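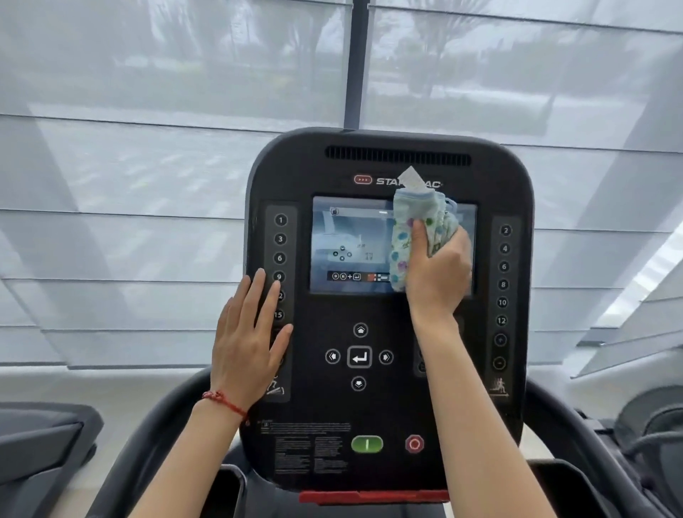
Quick one before my shift, I've got 8 minutes.

So the floor robot has been at the gym since June and everyone keeps asking if we're out of a job. No. It does the floors and the long corridor by the changing rooms, overnight, and it sends a little report that Noemí reads out at handover in a silly voice. Mopping used to be the first hour of my morning. Gone. Don't miss it, my back doesnt either.

What it can't do is the machines. Screens, buttons, rails, the bit under the rails where the dust sits. All still by hand, cloth and spray, 17 treadmills and then the bikes. Only now we do them twice a day, because Brirnurico (head office lot) saw we had "spare capacity". Hm.

Leobardo went from nights to days over it. Says he sleeps better, misses the night money. Both true I suppose.

And the members talk to us more, now we're out on the floor when they are. Some mornings I quite like that. Some mornings I'd rather have teh mop.

Right, off. More on the new rota when I've seen it.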